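Handout 4 – Can machines do the chores yet?
Notes for the August block, put together by Maribeth Panganiban. Corrections to me or to Marwa Alaoui.
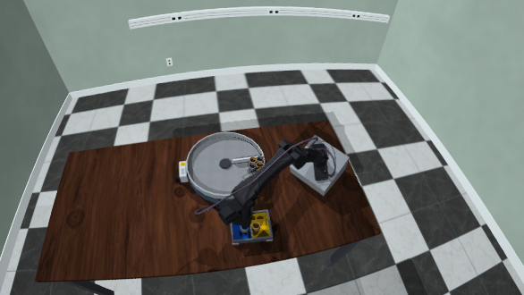
Short answer from last time: some chores, some places, with somebody standing by. Long answer is the rest of this handout. Read it before the lab, bring the worksheet.

Where we left off

Washing machine, dishwasher, bread maker. All robots in the loose sense, all do a chore start to finish. Why did they work so early? Because the chore was moved inside a box. You load it, you unload it. The machine never has to find anything. Keep that in mind, it comes back in part 3.

1. What counts as "doing" a chore

Three levels, use these words in your write-ups:

Motion – arm goes where it was told. Solved long ago if the parts don't move.
Task – cup ends up where the cup should be. Includes noticing when it didn't.
Chore – task, plus everything around it. Getting the cups out, the one that fell over, refilling, wiping up, knowing when to stop.

Most demos you see online are motion or task. Most headlines say chore. Eduardo Villanueva's reading (packet, second item) is good on this, skip his appendix.

2. The cup job

Our running case for the term. Small job, cups fed from a tray, carried by one arm, a holder to stand a cup in and a platform to work over. Sounds like nothing. Things that go wrong in it:

– cups bunched together, fingers can't get around one without pushing its neighbor
– open cup grabbed too hard, wall gives
– cup comes up tilted, then won't drop in the hole
– cable on the arm snags on something
– arm reaches fine to one spot, badly to another (check your reach BEFORE you place the platform)

In simulation you can run it 1000 times over lunch. Do that. But the simulated cup has whatever friction you typed in, and a real one has whatever it feels like having. Ronaldo Macaraeg will go over how to vary friction and cup position between runs, which is the cheap way to get ready for real hardware. Not a guarantee of anything.

3. Shop floor vs. kitchen

Shop floor: same part, same fixture, same light, all day. You are allowed to bolt things down. You are allowed to redesign the tray. If cups clump, change the feeder and the problem goes away, no clever software needed.

Kitchen: none of that. Mugs with handles, mugs without, one with a spoon in it. Person walks through. Drawer left open.

So the same arm can be dull and dependable in one place and useless in the other. The arm didn't change, the room did. (This is the box idea again. A fixture is a box with the lid off.)

Case A, Baluyot packing line. 815 picks logged in the trial, 2 stops that needed a person. They were happy. The parts arrived all facing the same way.

Case B, Nidero home trial. Table clearing, 200 attempts. Slow, and the helper stepped in so often that the team quit logging it as a seperate column. Not a failure exactly – they learned a lot about gripping wet things – but it isn't a product.

Do not compare A and B as percentages. Differnt jobs. Someone does this every year and loses marks.

4. So, yet?

My view, argue with it:

Floors, yes, mostly. Lawns, same. Fixed pick and place with known parts, yes. Sorting mixed items, getting there. Folding laundry, slow but real in labs. Cooking from scratch, tidying a kid's room, making a bed with a cat on it – no.

Maëlle Kennedy disagrees on laundry, she thinks the slow part stops mattering if it runs overnight. Fair point. Somebody still has to load the basket though.

For the lab

Groups as before. Use the Tiria scene, the one with the round tray on the left. Don't edit the room, only the table items. Save under your group name.

a. Run the stock script, write down where it fails. Motion, task or chore?
b. Change one thing on the table to fix it. One. No code.
c. Put it back and fix the same failure in code instead.
d. Half a page: which fix would you want on a shop floor, which at home.

Prernine license runs out at 5 pm on lab days so don't start (c) late.

Reading for next time: packet items 3 and 4. Item 5 is optional, long, and the first half is mostly history.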